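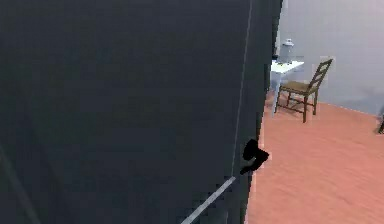 RODVILLE, April – Hi, I'm Yiğit Dursun, and I run the data side of Drernlow. Today we're announcing Eta, our new collection of simulated door runs for teaching home robots to get from one room to the next. I've been itching to talk about it!

Eta has 146 runs so far, all made in simulation. A person steers the robot through each one, and we save what its cameras see along with every move it makes. We have 13 people steering now, in 2 shifts, and they get pretty competitive (I've seen the scoreboard somebody taped up by the coffee maker).

Why doors? Well, they swing, they block your view, and the handle is a small target on a big plain surface. 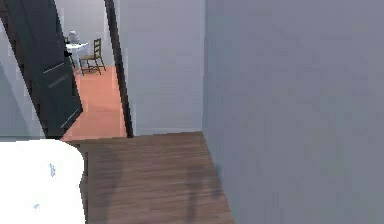 We also keep the messy tries. If a run goes wrong and the person steering backs up and has another go, the whole thing stays in – our learning system needs to see how people recover.

Bartoš, our simulation tool, handles the room changes between runs, so we can swap wall colors and furniture pretty quickly. The next batch adds 20 new room layouts, and I'm already bugging the team for sliding doors.

Labs that want to try Eta can write to me at our Rodville office.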